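Clurnero Opens Its Packing Room to Neighbors With the New Zastden Household Sorting Program

FOR IMMEDIATE RELEASE

LIAPIS, May – Clurnero, the family-run home organizing and packing company, is very happy to announce the launch of Zastden, a new program for people who have a closet, a spare room or a garage full of things that are too good to throw away and too much trouble to deal with on their own. Starting this month, households can bring their boxes, bags, cords, chargers, straps and everything else that tends to gather on a shelf to the company's packing room, where a member of the Clurnero team will sit down with them at a table and help them go through it all, one piece at a time and at whatever pace feels comfortable.

The idea grew slowly, the way good ideas often do at a small company. For years, Clurnero's crews have been going out to people's homes to pack them up for a move, and for years they have heard the same thing at the front door: "Please don't look in that closet." Of course the crews did have to look in that closet, and what they found there was very much what most of us have in ours. There was the big carton from something bought a long time ago, kept in case it ever had to go back. There was the soft bag with other soft bags inside it. There was the cord that surely belonged to something.

"I have carried a lot of beautiful furniture down a lot of stairs, and I can tell you that the furniture is the easy part," said Lefteris Stamatopoulos, founder of Clurnero. "A dining table knows where it is going. It's the shelf in the hallway that takes the whole afternoon, and people get embarrassed about it, and they really shouldn't, my own hallway is no better. We wanted to give folks a place where they could bring that shelf to us, have a cup of coffee and get it sorted out with somebody friendly across the table."

How a Zastden Session Works

Each session lasts 2 hours and is booked by one household at a time, so there is no waiting in line and no stranger looking over your shoulder at your old lamp parts. Visitors may bring up to seven boxes or bags per session (and if you arrive with eight, well, come in anyway and we'll find a spot for it). The team member will begin by asking what is in the load and whether there is anything in it that must not be lost, such as papers, keepsakes or the one remote that still works. Those items are set aside first in a tray with the household's name on it, and the tray goes home with the visitor at the end no matter what else is decided.

After that, the sorting begins. Retail boxes are opened and checked, with the inner trays, booklets and small parts kept together. If a box still has a job to do, it is closed up again and labeled on the short side with a thick marker, so that it can be read when it is standing on a shelf with other boxes next to it. If it is only being kept out of habit, the team will say so kindly and offer to flatten it for recycling. Many visitors like to cut out and save the panel with the product information before the rest of the carton goes, and there are envelopes in the room for just that purpose.

Cords and straps have a routine of their own, and it's one the Clurnero crews are quite proud of. Each one is laid out at full length, wiped down with a dry cloth, coiled in a loose loop and fastened with a soft tie. A tag goes on the end with the name of the thing it belongs to. When the owner can't say what that is, the tag gets a question mark and the cord goes into a clear pouch, to be taken home and tried in everything. Stamatopoulos asks visitors not to wind a cord tightly around its own plug, a habit he says he has been trying to break in his brother for as long as he can remember.

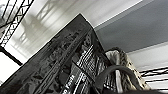 Fabric bags are shaken out, folded in thirds and stood on end in a bin, where they take up far less room than they do when stuffed one inside the other. Bags that will be used for storage are filled with soft goods only, such as scarves, table linens and pillow covers, and they ride on top of the boxes on the way home.

Pricing and Booking

A single Zastden session costs $100, which covers the team member's time along with ties, tags, pouches and labels. Households that would like the team to deliver the finished boxes and put them back on the shelf can choose the Jurno option, a full home visit priced at $400 with the packing room session included. There is no extra charge for stairs in either case, and gift certificates are available for anyone who has a parent, a neighbor or a newly married couple in mind.

Sessions are offered in the morning beginning at 9 a.m. and in the early evening for those who work during the day. Children are welcome, and there is a low table near the window with crayons and plenty of flattened cardboard to draw on. Visitors with heavy loads are asked to use the side entrance, where the crew keeps a cart and will gladly come out to the car.

"Bring it the way it is," added Stamatopoulos. "Please don't tidy up before you come. People do that, they stay up half the night getting ready for us, and then they're too tired to enjoy it."

About Clurnero

Clurnero is a home organizing and packing company serving Liapis and the surrounding towns. Its crews handle household moves, kitchen and pantry packing, closet and garage sorting, and careful unpacking at the other end, right down to putting the spoons in the drawer. Zastden sessions can be booked at the front desk or by calling the Clurnero office, and members of the press are invited to stop by the packing room any morning this month. The coffee is on from the time the doors open.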